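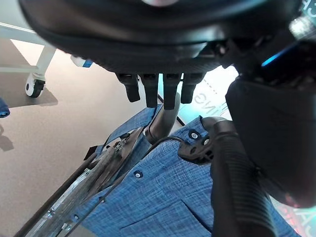
Why Do We Have Fingernails?

Take a look at the ends of your fingers. Each one has a small hard plate stuck on top, like a roof tile on a very short house. You have carried these things with you since before you were born, and you may never have said thank you. Fair enough. They have never said anything to you either.

So what are they made of?

Mostly keratin. Keratin is a tough kind of protein, and your body uses it all over the place. Your hair is keratin. So is the top layer of your skin. Horses stand on it, birds grow feathers out of it, and a rhinoceros wears a big lump of it on its nose. Your nails are related to a rhino's horn, which is worth bringing up the next time someone tells you to stop chewing them.

Where does a nail come from?

Under the skin at the bottom of each nail is a spot called the matrix. That's the nail factory. It makes new cells all day and all night, including weekends and your birthday. The new cells push the old ones forward. As the old ones move along they get squashed flat, they fill up with keratin, and they die.

Yes, die. The part of the nail you can see is dead, and that's why it doesn't hurt when somebody cuts it. The skin underneath is very much alive, and it will let you know if the clippers go too far.

What is the little white moon?

Some of your nails have a pale half-circle at the bottom. It's called the lunula, which is Latin for "little moon." It is the front end of the matrix peeking out. Thumbs usually have the biggest one. If your pinkies don't seem to have any, they probably do, but it's tucked under the skin where you can't see it.

How fast do they grow?

Slowly. A fingernail grows a bit more than a tenth of an inch in a month. Watching one grow is less exciting than watching a puddle. If you lost a whole fingernail — in a car door, say, which we don't recommend — it would take something like half a year to come all the way back. Toenails are slower still and can take a year or more. They're in no hurry, and they spend most of their time in socks anyway.

The nails on your longer fingers tend to grow a little faster than the ones on your shorter fingers. Nails also tend to grow faster in summer than in December. Scientists have measured this. It's possible that some of them measured their own.

All right, but what are they for?

Long ago, the ancestors of monkeys, apes and people had claws. Claws are great for digging and for hanging on to bark. Over millions of years, in our branch of the family, the claws got wider and flatter until they were nails.

A flat nail does a few jobs. It protects the fingertip, which is packed with nerves and gets bumped into things all day. It also gives the soft pad of the finger something firm to press against. Squeeze a pea between your thumb and finger. The pads squash, the nails hold steady behind them, and you can feel just how hard you're squeezing. And of course nails scratch itches, peel oranges, and pick the sticker off an apple, leaving the gummy part behind forever.

Try this

You need a washable marker, a ruler and some patience. The marker is the easy one to find.

Make a tiny scratch-free dot on one fingernail, right next to the skin at the bottom. Touch it up every evening, in exactly the same place, as the old one fades. After 30 days, measure from the dot to the skin. Write the number down. Then try to get a grown-up to do it too, and see whose nail won. (Kids often win. Grown-ups will say they weren't really trying.)

Words to know

Keratin: the tough protein in nails, hair, hooves and horns.
Matrix: the place under the skin where a nail is made.
Lunula: the pale half-moon at the bottom of a nail.
Cuticle: the thin rim of dead skin that seals the gap at the bottom of the nail and keeps germs out. Please leave it alone. It's working.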